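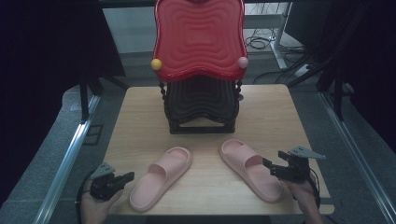
Call for participants: usability test of interactive time-series charts

Cistness is looking for people to test a browser-based viewer for climate model output. The viewer draws many temperature series on one set of axes and lets the reader highlight, hide, rescale and re-baseline them individually. We want to know which controls people find without help, and where they misread the plot.

What is being tested

The viewer is called Neredard. It is written in plain JavaScript and draws to a canvas element, with no plug-in and nothing to install. The test build loads 148 series: 124 model runs, with the remainder made up of station composites and smoothed versions of the same data. Three layouts will be compared:

Layout A: a legend with checkboxes, and color assigned by model family
Layout B: all series in gray, with color applied on mouseover
Layout C: a shaded envelope, with single runs drawn on request

Each participant uses all three, in an order set by the software.

What you will do

A session takes around 90 minutes, including a break. You will work through a set of short reading tasks, such as finding the run with the steepest trend over a stated interval, or deciding whether two series share a base period. Mouse movement, clicks and response times are logged. After each layout there is a one-page form. The last part is an open discussion with the person running the session, recorded as audio only.

Who can apply

You should be 18 or older and comfortable reading a line graph with labeled axes. We need two groups. The first has regular experience with gridded or station climate data in R, Python or similar. The second has none, and we are short of people in it. Programming skill is not required for either group.

Normal or corrected vision is needed for the timing tasks. Color vision deficiency does not exclude you — please state the type on the form if you know it, as the palettes are part of the test.

If you commented on the early drafts of the viewer, you cannot take part in the timed tasks, but you may apply for the discussion only.

Place and equipment

Sessions are held at the Cistness office in Porville. Desktop machines with a 24-inch monitor and a wheel mouse are provided. You may bring your own mouse or trackball. Touch input will be covered in a later round, and tablets are not used in this one.

Remote sessions are not offered. Response times over a screen-sharing link were too noisy in the pilot to be compared with local ones.

Payment

Participants receive $60 per completed session, paid by bank transfer. Travel within Porville is not reimbursed. If you stop before the end you will be paid for the layouts you finished.

Data

Logs are stored under a participant number. The anonymized logs and the analysis scripts (R) will be posted with the report. Audio is transcribed and then deleted. You can withdraw your logs at any time before the report is posted by quoting your number.

How to apply

Ask for the form from Ruby-Lee Cartwright, who schedules the sessions. Give your group, your usual browser and the times you can attend. Evening slots are available on Wednesday only. Questions about the code or the file format should go to Zbigniew Dudek.

Applications close at the end of January. Slots are assigned in order of receipt within each group.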